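21 May 2021

Rig bench, leader and knot tests, carrying on from the bream stuff.

Got the Fimcombe fluoro in at last, 5 spools, all the light one. Soaked three lengths overnight in salt water off the beach, left two dry. Tied everything with the same uni knot, five turns, spit on it before pulling down. Abrehet Mersha did half the tying so it isnt just my hands being tested.

Dry ones broke at the knot every time. Soaked ones too but lower, and one slipped before it went, left a little pigtail. That's a bad sign for surf use. Need to redo with six turns and see if the slip goes away. Jemal mono as control – boring, stretchy, broke mid line twice which I'll take.

Hooks: long shank Protis, size 1. Points dull fast on the shell grit. Filed two, the filed ones felt better than new but the coating is gone now so they'll rust by next weekend. Don't leave them in the tray with the good ones!! (me, last time)

Sinkers. Running ball right down on the hook vs. 115 cm of leader under a swivel. Cast both off the north end, light sweep left to right. Long leader tangled on the cast more than I want. Short one cast clean but I got pecked at and nothing stuck. Try a 68 cm leader next, that's what the old notebook had written inside the cover and I never asked why. 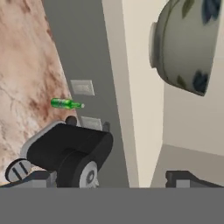
Bait was pipi and a bit of mullet strip, the mullet stays on better in the wash. Pipi needs elastic thread, two wraps more than you think. Abrehet wants to try salting them, I say fine but not in my fridge.

Reel: Nundico handle still has the knock. Opened it, cleaned sand out of the roller, greased, knock still there. Bearing probly. Part no. ends in 967, order two.

To do – six turn knots, new leader lengths, bearing, throw out the rusty swivels. Ask Abrehet for her tide notes from September, the gutter by the rocks fished well then and I want to know what hour she was there.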